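Working With the Arms: Questions We Hear Most

Welcome! Whether you're brand new to the Clorklow kitchen bench or just coming back after a long break, we're glad you're here, and we'd like you to read this page all the way through before you book your first session.
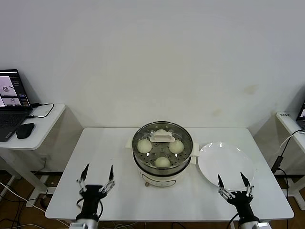 Page last changed: 6 June 2022

Do I really have to set the table the same way every time?
Pretty much, yes! For the bun task, the steamer goes in the center with the plate to its right, and we ask that nothing else creep onto the main table (phones, coffee, your lunch). Laptops and mice live on the side desks.

How fast may the arms move?
Keep it to 100 millimeters a second while you're learning, and 120 once Titilayo Ogundipe has signed your card. Please don't raise it yourself, even if the day is dragging a little.

May I reach in to fix a bun that has rolled over?
Of course, but press stop first, wait 5 seconds, and say "hands in" loud enough for your partner to hear. Then say "hands out" when you're done.

Can we eat the buns afterward?
Please don't, tempting as it may be! Anything the grippers may have touched goes in the compost.

What should I check before I start?
Open both grippers wide, look over the finger joints and the screws, and make sure the camera panels on the laptop are showing a live view.

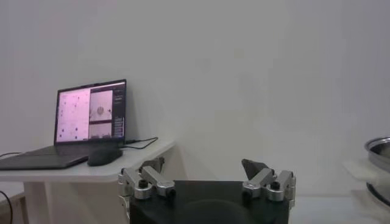
Asabe Mohammed wrote in to ask that we add the cables to that list, as she has twice found one lying where an elbow joint could catch it. Good point, and it's now item 51 on the Skorkix checklist.

Who do I tell if something goes wrong?
Write it in the bench log the same day, even if it seems too small to bother with.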